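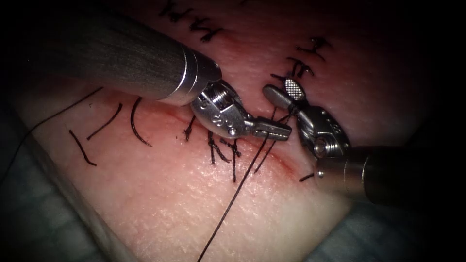

Photo: Riet Van Leeuwen / Skuleo

Irina Voicu has been making synthetic skin for suture practice for 9 years. She started in a rented room in Zunolberg and now runs the pad workshop at Skuleo, which shipped 1424 pads in January alone.

The surface takes up most of her time. "People want pores and small creases," she says. "If it's too smooth, you can't judge where to put the needle in. You need something to look at."

The long cut comes with red along the edges. Voicu went back and forth on that. "The first ones had no color and the students kept losing the line under the thread. Now the edges are a little raised and there's a bit of red. I wouldn't go any darker."

She recommends black thread for beginners and tells them to leave the tail long. "It's easier to see what you pulled and where it went. You can trim it later."

What wears out first? "The edges of the cut. Pull too hard and it tears, same as it should. I had a teacher complain about that once. I told her to pull less."

Each new mix is tested with more than 400 stitches before it goes on sale. Voicu used to do all of them herself and now shares the job with Arben Delić. "He ties a better knot than I do," she says. "I'm faster."

They are working on a thicker pad with a curved cut. She would not give a date for it. The last batch came out sticky and had to be thrown away.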